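The stylist did not want to talk about autumn. It was Fri 8 September, her small firm, Gostura, had been dressing tables for the Waltaser catalogue since February, and she had come to dislike the word "seasonal".

"People are told they need a whole new table for October," she said. "They need a plate they already own and a couple of small pumpkins, if that."

I wondered whether even the pumpkins were necessary. She shrugged. Waltaser's brief ran to 700 words, she said, and most of them were adjectives.
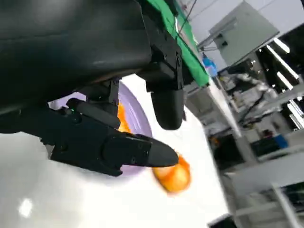 Lavender plate and a flash of orange on the white table.

The purple was her choice. The client had asked for brown, which she thinks makes every supper look like a waiting room. I said lilac and orange sounded like a children's party.

"It might be," she said. "Try it before you buy anything. Put one thing down, walk out, come back in. If it annoys you, take it off."

She is no kinder about white tabletops. Gloss shows every lamp in the room, and she would have preferred something duller – "but people keep buying them, so you work with it". 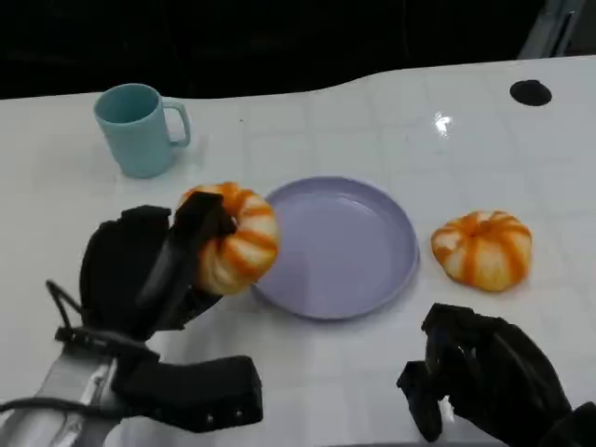
The mug, she insisted, is what makes it a table somebody might sit at. I am not convinced that a blue mug does so much work, and told her so. She said I was welcome to my view, and that Waltaser had first wanted a candle, a runner and a bowl of pine cones.

Would she do any of this at home, in Pornis Street?

"No. I've got post all over mine."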